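Tablecloths? "Oh, I gave those up!" laughs the stylist behind Prulell, the little table-setting studio in Zomonthorpe. She has been dressing tables for 28 years and still lights up when she talks about a plain wooden top.

"Blond wood is the best thing you can start with. You put one green thing on it, one folded cloth, and wow, it's already a table somebody wants to sit at."

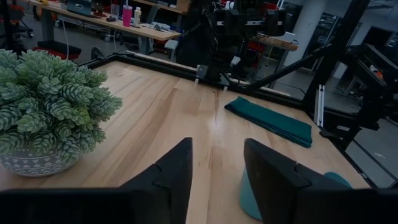
Green is her great love right now (she owns 41 napkins in what she calls "pond colors"). She likes a cloth folded long and set at a slant. "Straight is fine for a banquet. At home I want it a bit crooked, like someone just got up to fetch the bread."

And succulents? Real or fake, she doesn't mind. "A fake one never sulks! I put one out at Brekano in March and people kept leaning in to check." 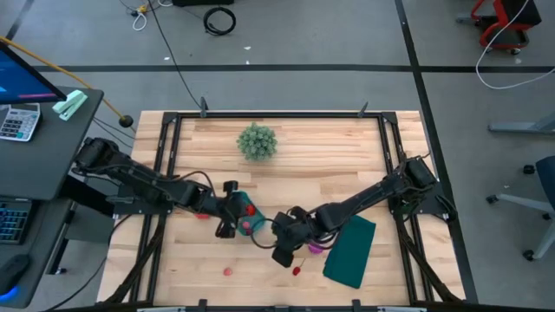
Small bright things come last, pinks and reds mostly, and she lets kids move them wherever they like. "A cherry by a teal cup, that makes me so happy. I could look at those colors all day."

Her next class is at Intarasuk on Saturday at 2. Bring a cup you love.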